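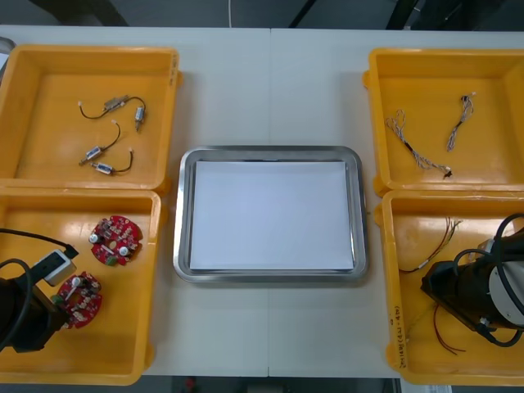

*Yellow bins and steel tray on the white work table*

# Fercombe Repair and Reuse Society

## Minutes of the Spring General Meeting

Held on 12th May at the Society's rooms, Pullton Road.

**Present:** Solange Hoarau (Chair), Silvan Trummer (Finance), Corina Pichler (Minutes), Mirjam Eder (Tool Library), Burgi Gruber (Premises), and members as signed in the attendance book.

The meeting opened at 7:00 p.m.

### 1. Minutes of the previous meeting

The minutes of the January meeting were read. Mirjam Eder asked that item 4 be corrected to show that the pressure washer had been withdrawn from loan, and had not been sold. With that change the minutes were approved and signed by the Chair.

### 2. Matters arising

2.1 The front door lock has been replaced. Key holders are to return the old keys to Burgi Gruber, including any that are labeled for the side gate, as the two were cut on the same blank and have been mixed up before.

2.2 The letter to the landlord about the gutter over the rear entrance was sent in January. A reply was received stating that the work would be "looked at in due course." The Chair will write again and ask for a date.

2.3 The sign at the corner of Jander Street remains unrepaired. Carried forward.

### 3. Finance report

Silvan Trummer presented the accounts to the end of the quarter. The balance in the general account stood at $1,839. Membership fees were in line with last year, and late fees on tool loans were lower. The electricity bill had been paid in full, though the supplier had again sent it to the former address.

A member asked whether the general account should be used to buy a second carpet cleaner. Mr. Trummer replied that the present one was out on loan most weekends between January and spring and then hardly at all, and that he would prefer to see a full year of loan records first. The meeting agreed.

The report was accepted.

### 4. Tool library

4.1 Mirjam Eder reported 254 loans since the last general meeting. The items most in demand were the tile cutter, the long ladder and the floor sander. Two items are overdue by more than a month. Letters have been sent to both borrowers.

4.2 The catalog still lists several tools under the names of their donors. It was agreed that each entry should begin with the kind of tool, followed by size, with the donor's name in the notes.

4.3 Ms. Eder proposed that the loan period for garden tools be extended from one week to two. Discussion followed. Some members felt that the hedge trimmers in particular would never be on the shelf in summer. The proposal was amended to cover hand tools only – spades, forks, rakes and loppers – and was carried on a show of hands.

### 5. Small parts and sorting

The Chair asked members to return small parts to the bin they were taken from. Wired parts and connectors are to be kept apart from screws and fixings. Old coffee cans will no longer be accepted as storage, as they are not marked and do not stack.

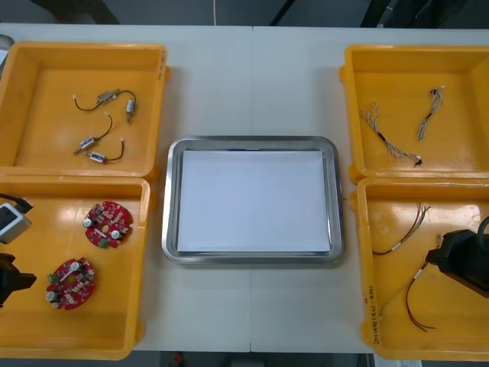
*Cables with gray connectors, upper left tray*

Corina Pichler offered to prepare printed labels. Members with strong views on the wording should speak to her before the next meeting.

### 6. Premises

6.1 Burgi Gruber reported that the lease comes up for renewal in January. The landlord has indicated a rise of $70 per month. The meeting instructed the Chair and Mr. Trummer to seek a smaller increase, and to ask for a longer term in return. Any offer is to be brought back to the members before it is signed.

6.2 The heater in the entrance hall is to be serviced before the fall. Ms. Gruber has one quote, from Steiner, and will obtain another.

6.3 Bicycles must not be left against the fire door. This has been raised before. Ms. Gruber will put up a notice.

### 7. Proposed change to the rules

The Chair moved that rule 9 be changed so that household members may borrow on a single card. The present rule requires each adult to hold a separate membership. In favor, it was said that families were already sharing cards and the records would at least be accurate. Against, it was said that fee income would fall. Mr. Trummer estimated the loss as small but could not give a figure on the night.

After discussion the motion was put to the vote and carried, with two members opposed. The new rule takes effect at the next renewal of each membership.

### 8. Open day

Space in the hall is limited to 60 persons at one time under the terms of the insurance. It was agreed that the sharpening table would be placed outside under the awning, weather permitting, and that refreshments would be served at the rear. Ms. Eder will draw up a list of helpers – those who took a shift last year will be asked first.

### 9. Any other business

9.1 A member asked that the opening hours on the website be brought into line with those on the door. Corina Pichler to correct.

9.2 A gray umbrella and a pair of reading glasses were left at the January meeting and may be claimed from the office.

The meeting closed at 8:50 p.m.

**Actions**

- Solange Hoarau: second letter to landlord; lease talks with Silvan Trummer
- Burgi Gruber: heater quote, fire door notice, collection of old keys
- Mirjam Eder: catalog entries, helper list
- Corina Pichler: bin labels, website hours

Minutes taken by Corina Pichler.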